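Kerilance Household Packaging Text Corpus

Version 2, data card

Summary

Kerilance is a collection of transcribed text from consumer packaging: product names, ingredient lists, storage instructions, net weight statements and recycling notes. It is intended for work on short, irregular text where ordinary sentence models do poorly. The corpus contains text only. Each record is one printed panel of one package.

Contents

The release has 500 packages in 11 product categories. Every package has between one and six records, depending on how many panels carry text. Categories are assigned by intended use, so a cleaning wipe sold in a food-style pouch is filed under cleaning.

File layout

records.tsv holds one panel per line, tab separated, UTF-8, no byte order mark.
packages.tsv holds package type, category and closure.
splits/ holds train, dev and test lists by package ID.
CHANGES.txt lists corrections since version 1.

Package IDs are stable across versions. Panel IDs are not. Code written against version 1 panel IDs must be updated using the mapping in CHANGES.txt.

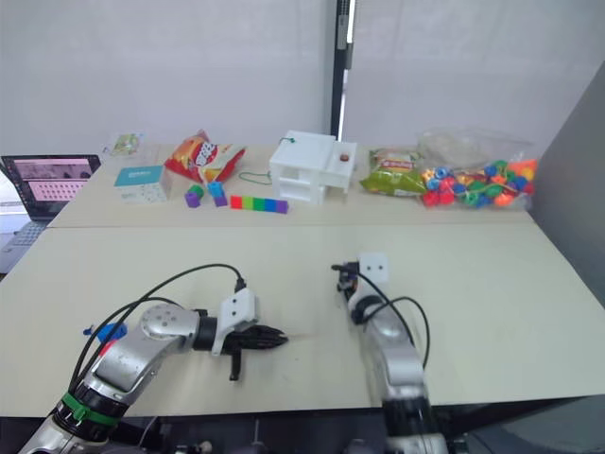 Package type is a closed field with the values box, packet, bottle, tube, can, tray and other. It is recorded separately from print quality, which is scored per panel from 1 (unreadable) to 5 (fully readable). A small box with a teal top and faint printing on white sides is typed as box, and its side panels are scored on their own whatever the top would get. A clear plastic packet with a green and yellow design is typed as packet; the color of the print has no field. Panels scored 1 stay in packages.tsv but have no line in records.tsv.

Transcription rules

Line breaks are kept as a vertical bar. Capitalization is kept as printed. Hyphens at line ends are kept and are not joined. Characters that could not be read are replaced with a single underscore each. Lot codes and best-before dates are replaced with the tokens LOT and DATE.

Transcription followed the Gronstead guidelines, with one change: units of measure are not normalized. "500 g" and "500g" are distinct strings.

Known problems

Bottles are overrepresented in the cleaning category. Text printed across a fold is often split between two panels. The Wonetti tokenizer drops the vertical bar by default; set keep_bars=1 before loading.

Maintenance

Corrections are merged in June. Send a package ID, panel ID and proposed text to the maintainer, Yazıcı.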